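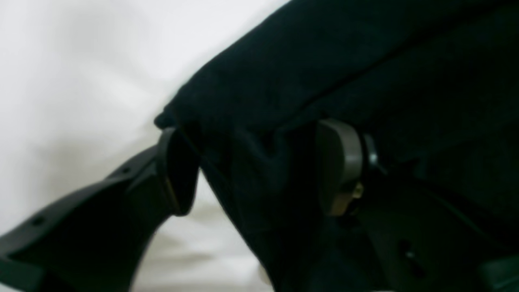
Folding a Dark T-Shirt on a Flat Table
Household and Textile Care Guidance, Berrada Training Centre
Prepared by Chaimae Benkirane. Reviewed by Ashraf Amrani, August 2018.

This page sets out the method taught at the Centre for folding short-sleeved shirts in black or other very dark cloth. It is intended for trainees in their first term and for staff of partner laundries who have been asked to follow the same standard. The method for light-coloured shirts is the same, but dark cloth shows its seams and creases poorly and requires a little more attention at each stage.

Before you begin

Clear the table and wipe it with a dry cloth. A pale, smooth surface is preferred for dark garments: the outline of the shirt stands out against it and lint is easily seen before it is picked up by the fabric. Where a table has rounded corners, work from the longest straight stretch of edge and do not use the corners as a guide.

Shirts should be fully dry. Empty any pockets, turn the garment the right way out and check the hem for loose threads. Shirts with damage are to be placed in the mending tray with a slip stating the fault.

Step 1. Pick up the shirt

Take the shirt by a single layer of cloth near the shoulder, between finger and thumb, and let the remainder hang. Find the second shoulder by following the collar seam. Do not search for it by pulling at the hem, which may stretch. Hold the shirt by both shoulders and shake it once or twice, gently.

Matters to check while the shirt is hanging:
The collar is not turned in on itself.
Neither sleeve has been caught inside the body.
The side seams hang straight.

A twisted side seam is common in older shirts and cannot be corrected by folding. In such cases, align the shoulders and disregard the seam.

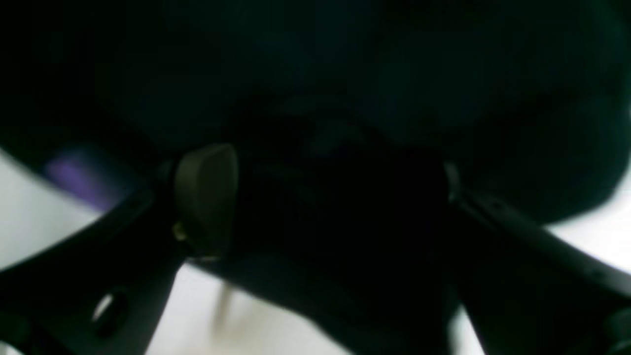 Step 2. Lay the shirt down

Lower the hem to the table first, then bring the shoulders down and away from you. Trainees often drop the whole garment at once, and the cloth then gathers in the middle. The shirt should lie face down, with the collar furthest from the body of the person folding.

Wide shirts may be laid sideways if the table is shallow. The later folds are made in the same order.

Step 3. Spread and smooth

Place one hand at each side of the shirt and draw the cloth outwards until it lies flat. The pull should be even and light. Smooth from the centre towards the sides with the flat of the hand. A black garment spread across a white table will still show faint folds and creases, and a diagonal fold through the body is the one most often missed. Look along the surface at a low angle to find it.

Sleeves are dealt with last. A sleeve left lying below the line of the body should be straightened before any fold is made. 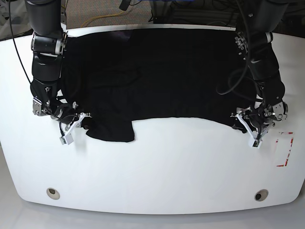

Step 4. Fold the sides

Bring one side of the shirt in towards the centre line and lay the sleeve back along the outer edge. Repeat on the other side. The two sides should meet or overlap slightly. For the standard adult size, the folded width is 16 cm at the collar and the same at the hem.

Step 5. Fold the length

Turn the hem up by one third, then fold once more to the collar. Turn the finished shirt over and press lightly with both palms. Shirts are stacked with the collars facing the same way, to a height of no more than 15 garments.

Enquiries about this method should be addressed to Hanane Samir, Textile Care Section.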